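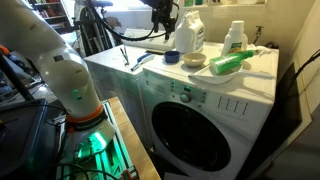 Laundry station, arm at the dryer side, washer to the right.

Jellitby data collection, weekly meeting
Mar 26, 2026
Minutes by the collection desk, Bovenar

Started late, room double booked. Last minutes ok, no changes.

1. Episode count
Laundry set at 35 accepted this week, target was higher. Overall goal for the set stays 1,000. 16 rejected, mostly operator pauses too long at the start. Agreed: trim the pauses in review, don't throw out the whole episode.

2. Washer top objects
Spray bottle on its side in the tray stays as a start pose. Also want it upright, and swapped with the detergent jug. Scrub brush on the dryer gets moved every episode, not just when someone remembers. Bowl and cup - leave for now.

3. Light
Window behind the machines. Afternoon episodes look different from morning ones. One view: good, keep the variety. Other view: log time of day first. Went with logging. Blinds not dicussed further.

4. Labels
Hlongwane sent back 5 episodes, "place" and "drop" mixed up. Need one written rule. Draft by next meeting.

5. Lestasen
Want a sample set in April. Format still not settled, waiting on thier reply.

AOB
Cable by the wall to be taped down. Spare gripper pads on order.

Next meeting same time, other room if free.

Jellitby notes | Contact: Bovenar collection desk | © 2026 Bovenar | Back to top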